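Oil or wax for a maple board that children will use
Forum > Finishing > Food and toy safe

cavus_bench
Posted in November
Hello all. I am making small play tables for a kindergarten in Tasadstead and I have a question for people with more experience. The tops are glued maple, sanded to 180 and then to 240. I must decide the finish before the end of the month. In my country we used linseed oil for everything, but here I read many opinions against it. The teachers wash the tables every day with warm water and a little soap. I can do two coats, maybe three, but I have no spray equipment and my workshop is cold in the morning.

What would you put on it? Please write also how long you wait between the coats, because the can never tells the same thing as the people.

Lengyel
Raw linseed oil will stay sticky in a cold shop for weeks. I would not do it. Use hardwax oil, thin, and buff it after 20 minutes. Wait overnight. Second coat even thinner. Finished.

oldplane
I disagree with Lengyel about the hardwax. It is fine for a floor or a shelf, but with soap every day it goes gray in one year. Water-based poly, brushed, three coats. Yes it looks a little like plastic. Children do not care.

Lengyel
One year? I have a kitchen counter with hardwax oil, and the only gray place is behind the faucet. You did not say what soap you used.

oldplane
Normal dish soap. And my wife washes with a lot of water, so maybe it is not a fair test. I still stay with poly.

cavus_bench
Thank you both. A question for oldplane: when the poly is scratched, must you sand the complete top? This is my fear. With oil I can repair one spot and go home.

oldplane
You must sand the complete top if you want it to look good, yes. For a spot repair you will always see the border. I give you this point.

Aidan Buckley
I did a job for a school library with maple tops, and we tried a different way: mineral oil first, then beeswax on top. Please do not copy me. It never dries. The paper sheets took the oil, and every drawing had a transparent corner. The librarian called me at seven in the evening about it.

If you go with hardwax, raise the grain first. Wipe the board with a wet cloth, let it dry, sand lightly with 320 by hand. If you skip this, the first washing will raise it for you and the top will feel like a cat's tongue.

cavus_bench
I did not know about raising the grain on maple, I thought it was only for oak. I will try it on an offcut.

pinewood_m
Does anybody know the Kumex oil? My shop sells it for 103 a can, and the seller said it is the same thing as the expensive ones.

Lengyel
I used Kumex one time. Strong smell, and slower to dry. Not bad -- but for that price I would not take the risk on a paid job.

pinewood_m
OK, then I keep my money.

oldplane
Check also the glue lines before you finish. Any glue that stays on the surface will show as a pale stripe under oil. Under poly you see it less. Wipe with mineral spirits and look from the side with a lamp.

cavus_bench
I did the lamp and found two places near the edge, now scraped and sanded again. The offcut with raised grain is much smoother after washing, so Aidan was right. I have decided for hardwax oil in two coats. Oldplane, I am sorry, your arguments were good, but the repair question is more important for me. The front edge I leave thick, with only a small rounding.

Here is maple with blocks on it. It is the pale honey tone that I want to keep, with the small knots and the dark swirls in the grain. If some oil makes it much more yellow, please warn me.
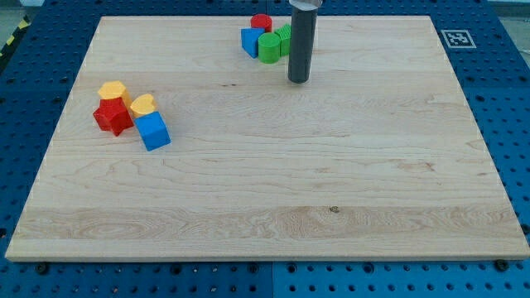 Lengyel
Every clear oil will warm it a little, so look for the type that is sold as "natural" or "raw", with a little white pigment in it. Stir the can very well, the white goes to the bottom. And test it on the offcut first, on the side that you already washed.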